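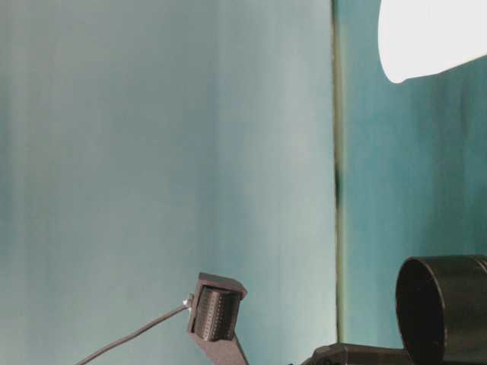
*Teal and grey, with a greenish seam.*

February 1, 2019

I've been trying to settle on a colour for the back bedroom since October. It was a beige room when we moved in and it is still a beige room, apart from five squares of test paint beside the window.

The short list came down to two. One is a grey-green from Corholm called Hetora, the other is a plain grey my brother-in-law Kibet Kombo had left over from his hallway. I liked the Hetora a lot on the card. On the wall, in the morning, it went the colour of a hospital corridor. By late afternoon it was fine again. The room faces south, so it never gets direct sun, and anything with blue in it goes cold.

Kibet's grey had the opposite trouble. It looked good all day and then turned purple under the ceiling light. I changed the globe to a warmer one and that helped, but I don't want to pick a paint that depends on a globe.

What I should have done from the start was paint big pieces of card and move them around. I did that last week with two sheets from the art shop, two coats each, with a strip left bare along the edge so there was some white to judge against. It took an evening. You can hold one behind the bed, then next to the wardrobe, then down near the skirting, and it looks like three different paints. The squares on the wall told me much less, mostly because the beige was showing all the way round them.

I also got a price. Chibuzor Nnaji, who painted our front rooms, would do the walls and ceiling in a day, but he's booked out for a while and I think I can manage a bedroom. The Corholm is $100 for a tin that should do the walls. The low-sheen version in the bigger tin is $199 and I'd have half of it left in the shed for years, next to all the others.

There is a bit of prep to do first. The plaster is cracked above the door and somebody before us filled it with what looks like bathroom sealant, which paint won't stick to. I've started cutting it out with a blade - slow work, and it makes a mess of the carpet even with a sheet down.

At this stage I'm leaning towards the Hetora at half strength. The shop will mix it while I wait. I'll do one more card before I buy the full tin.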